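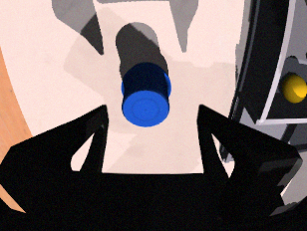
Hi all, me again with the tour stuff. I've finally got the April dates written up and I'm sending them to the list before they go on the site, because half of you will be driving and you always get first crack at the guest spots. I'm also changing how we do the set list this time around, and I've been stewing over it for a week. You know how the old printed sheets get kicked under the monitors by song four? So I want one big marker on the floor per song change, a flat blue disc like the one up top there, something fat and bright you can find with your foot when the lights are down. Mackenzie thinks I've lost my mind. She may be right! But she's also the one who played the whole of "Dendine" in the wrong key in front of a room full of people, so we'll see.

Anyway. Unai wrote this to the list a while back and I never answered it properly, so I'm pulling it in here:

> On July 10, 2024, Unai Arroyo wrote:
>
> Hey everybody, hope the summer's treating you well. I have a question about
> the Ellis show. I was at the back by the bar and the second half sounded
> like a different band. Much warmer, way less of that icy top end on the
> fiddle. Did you swap something at the break or was it just the room filling
> up? I've got the two live recordings from before that and neither one sounds
> like this.
>
> Also, any chance of the slow version of "Colside" ever getting recorded? My
> wife and I drove 308 miles home that night and we sang it most of the way,
> badly.
>
> Also also, the shirts run small. Just saying.
>
> Unai

OK Unai, three answers, and sorry it took me so long.

The sound: yes, we swapped something. The fiddle had been going straight into the desk all night and at the break Mackenzie dug her old Prellberg preamp out of the van and ran it through that. It's a beat-up little box she got secondhand and it hums if you look at it funny, but wow, it takes the edge off. It's been on every show since. The room filling up helped too, I'm sure - coats and people soak up an awful lot of treble.

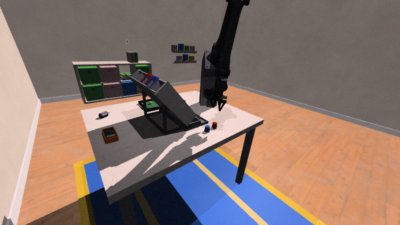 Table with the sloped rack, arm over the right side.

The slow "Colside": it's happening! We went in for two days and came out with five songs, and that's the one I'm happiest with. No drums, just me and the guitar, with Mackenzie coming in on the last two verses. We tried it with a full arrangement first and it was fine, it was perfectly nice, and I couldn't stand it. So we sent everybody off for sandwiches and did it live in one take. There's a chair creak in the middle that I've decided to love. It'll be on the EP, and list people will get it a couple of weeks early.

The shirts: I know. I KNOW. The next batch is from a different printer and I've tried on the medium myself after a large dinner.

Now the dates. There are six shows in April, and the one I'm most nervous about is Ellis, where we've been bumped up to the big hall. We sold 51 tickets there the first time we ever played it, and I remember being thrilled. The big hall holds 3000. We're opening, so I don't have to fill it, thank goodness, but I do have to walk out there and talk between songs, and you all know how that goes.

The other five are small rooms and living rooms, the kind where I can see who's yawning. Guest list is two names per show for list members, first come first served, and just reply to me directly (please don't hit reply-all, we had over 24 emails last time and most of them were people apologizing for replying-all).

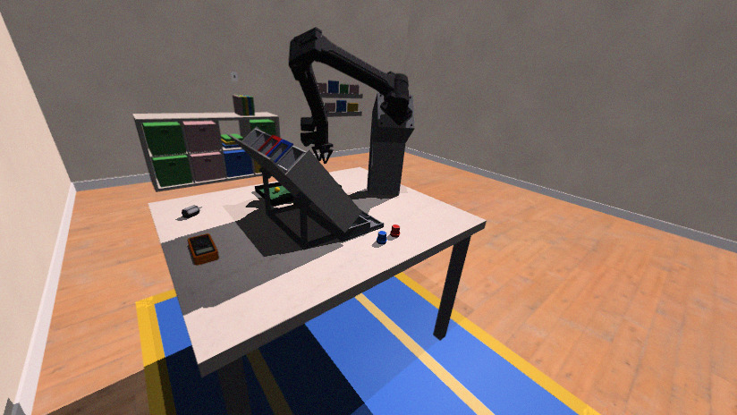

The arm up on its pedestal, gripper open.

A couple of you asked about the living room shows and how they work. You supply the room and the chairs, we bring one small amp and no drummer. We play for an hour or so, take a break, then play whatever people shout for. Neighbors should be warned or invited. Dogs are welcome, though one at the last show howled through all of "Dendine" and got a bigger hand than we did.

If you've got a room and you're anywhere between the other dates, write to me and tell me how many people fit in it without anybody sitting on the stairs. I'd love to add two more if the driving makes sense.

More soon, once the EP has a name. Mackenzie wants to call it "Chair Creak" and I'm running out of arguments.

Lots of love, and thanks for sticking with us,
me

4 min read

We use cookies to remember your archive settings. Accept / Manage preferences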